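Week 5 handout: Can a machine tidy a bedroom yet?
Notes to go with the Sunday catch-up session

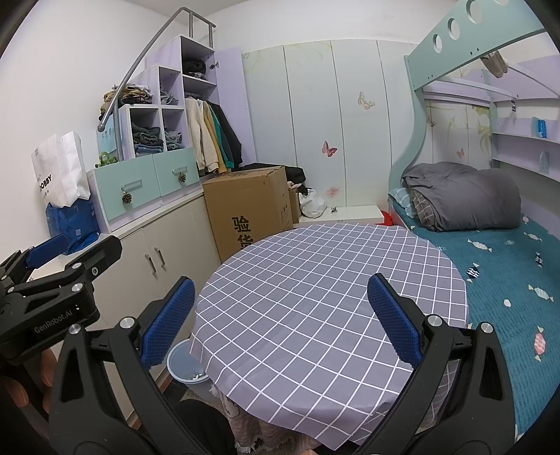
Fig. 1. A bedroom with clothes to sort, seen past the jaws of a hand-held gripper.

Right, so last week we finished with factory arms, and Thoa Huỳnh asked me why a machine that can weld a car door all night can't put a jumper away. I gave a rather rubbish answer at the time, so this is my second go at it!

Start with the factory. I spent two years at the Getivstead packing plant, where one arm did the same lift over 2,000 times a shift. It was lovely to watch and it knew nothing at all. The box came down the belt, always the same box, always the same way up, and if somebody nudged the belt a few centimetres the arm would happily grab thin air until one of us hit the stop button. The clever bit was the room around it, which had been built so that the arm never had to think.

Now look at Fig. 1 again and try to find anything that has been laid out for a machine's convenience. There are jackets on a rail, folded things in the cubbies, and then a pile of clothing sitting on top of the cubbies, and those are three quite different jobs even though you and I would call all of it "clothes". A hanging jacket has a shape you can more or less count on. A pile doesn't. Where does one garment stop and the next one start? You'd pull at a sleeve and find out, but the machine has to guess first (and then it has to cope when the guess is wrong and half the pile comes along too).

There's the black garment draped over the smaller cardboard box as well. Is that put away, or waiting to be put away, or rubbish along with the box? I don't know either, and I've got eyes and a wardrobe of my own. Please hang on to this one for the seminar, as it's my favourite problem in the whole module. Tidying means knowing what the people who live there want, and you can't read that off a shelf.

Gripping, briefly. Two fingers with soft pads will get you surprisingly far. They'll pinch cloth, pull a bar handle, pick up a small bottle. They're poor at anything that needs a second hand, and folding nearly always does. Have a go at home: thumb and one finger of one hand only, fold a T-shirt on the bed, and time yourselves. Trinh Võ managed it in 40 seconds last year and I've never seen a tidier result. Mine took ages and looked like a dropped pancake.

Where are we up to, then? My own scorecard, and do argue with it:

Picking up one known thing from a clear table: yes, pretty well.
Opening a cupboard with a decent handle: mostly.
Hanging up a jacket: sometimes, slowly, with someone standing by.
Sorting a mixed pile in a room it has never met: no, I wouldn't leave it alone with mine.

The Pesora reading (pages in the course folder) is more cheerful than I am. They trained on 300 recordings of people doing chores and got a nice smooth demo out of it. Read the part on failures twice, please, and note how many happened in rooms they hadn't recorded in.

For next time
Pick one chore you did this week and write down every decision in it, even the silly ones. One side of paper is plenty. Sang Mai and Xuân Bạch are going first, and Magdalini Sarantis has kindly swapped to the week after. Bring a sock.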